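Skivulside opens its doors in Pradberg this February

I've been wanting to write this one for a long time! Skivulside, the board game café I first sketched out on a napkin back in 2006, is finally opening in Pradberg this February, and I couldn't be happier to share the news.

We'll have seats for 80 people and a library of 500 games, from quick card games to the big ones that eat your whole evening (I own far too many of those). The kitchen is run with our friends at Munteanu, the bakery down the street, so expect cheese rolls, plum cake and very strong coffee. A day pass costs $7, and you can stay as long as you like – we close at 11 p.m.

If you already belong to the Zernura game club, bring your card and your first visit is on us. The club is moving its evening meetups to our back room, and new players are always welcome, even if you've never gone past checkers.

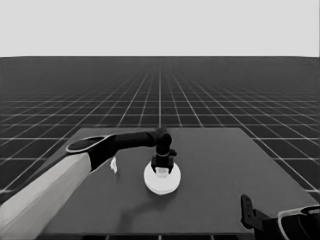 Groups bigger than six should book ahead, especially for evenings. Reporters who'd like to come by before we open can write to me through the Skivulside website – I'll put the kettle on and teach you a game.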